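The Street That Learned to Repair

When I moved to the Yüksel quarter in May, the first thing I broke was a kettle. It was a cheap one and I wanted to throw it away, but my neighbor Young-sook Nam took it out of my hands on the stairs. She carried it down to the ground floor, to a narrow shop with a green door, and told me to come back after lunch.

The shop is called Clenness. The name comes from a dry cleaner who had the place before, and the sign was too expensive to change. Si-woo Son pays the rent together with 14 other members, and on most evenings one of them sits at the long table with a lamp and a box of screws. You bring your thing, you sit down next to it, and you hold what they tell you to hold. The kettle needed a new switch. I paid for the part and for a cup of barley tea.

Last year the members repaired 2,095 objects. Fans are the most common, then rice cookers, then toys. Ha-rang Choo keeps the book, in pencil, and she writes also the things that could not be saved. She showed me the page for the winter – many heaters, very few happy endings.

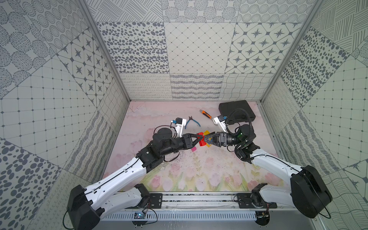 The difficult part is glue. Older appliances have screws, and a screw can be opened many times. In newer ones the shell is closed forever, and to enter it you must damage it. Bernadette Kinsella, who repaired sewing machines for most of her life, has a strong opinion about this. "If I cannot open it, I did not buy it, I only borrowed it," she told me, and went back to her bobbin.

I asked her if young people come. They do, she said, but they want to watch a video first. She lets them watch it. Then she gives them the screwdriver and takes away the phone.

My own progress is slow. I can change a plug now, and I can clean the contacts of a flashlight. Yoon-hee Oh is teaching me to solder on old radio boards, and my joints still look like small gray potatoes. Next week she wants me to try a real radio, one that belongs to Young-sook. I have not told Young-sook yet.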